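Penholm should stop playing its home games as forty-over matches and move the whole second-division season to Twenty20. I have held this view for two summers, and the numbers from this past one have made me surer of it.

The club's total home attendance was 3,426. That covers every match from the opening game against Brurard to the last one in August. The best crowd was 339, for the evening Twenty20 against Prurer. The worst was 23, for a forty-over game that started at 11 in the morning and finished after most families had gone home to eat. Both games were played on the same ground, in decent weather, by more or less the same players.

People who like the longer format say it teaches batters to build an innings. I agree that it does. A player who has to bat through a dull middle period learns where the singles are and when to leave the ball alone. But our league has a separate forty-over cup, and anyone who wants that education can get it there. The league season is what pays for the roller, the covers and the youth nets, and it needs people at the ground.
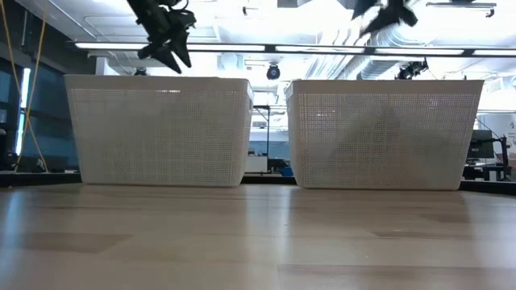
The other argument I hear is about bowlers. In Twenty20 a bowler gets four overs, and in our forty-over games he gets 8. Opening bowlers say they are only warming up when they are told to stop. That is a fair complaint, and I think the league should answer it by letting one bowler per side send down five. It would be a small change to the playing conditions. It would also take no new equipment, and a club at our level runs on very little of that anyway. 

Then there is travel. The trip to Rawashdeh takes up a full day under the current format. Players leave before breakfast and get back after dark, and by July we are regularly short of a side. We sent nine men there this year and lost by 23 runs. I don't say we would have won with eleven, but I would have liked to find out. An evening start would let people work a half day or see their kids in the morning and still play.

I know what would be lost. The tea interval would go, and with it the best sandwiches in the division. Some older members come for exactly the slow afternoon that I am proposing to give up. I would keep two forty-over friendlies on the calendar for them, one in May and one in September, and I would turn out for both.

The clubs vote on the format in November. Brurard is said to be in favor and Prurer is against, mainly because its ground has no lights and its evening games would have to start by five. That can be handled with a fixture list that puts its home games in June and early July. Penholm has one vote, and I want it cast for the change.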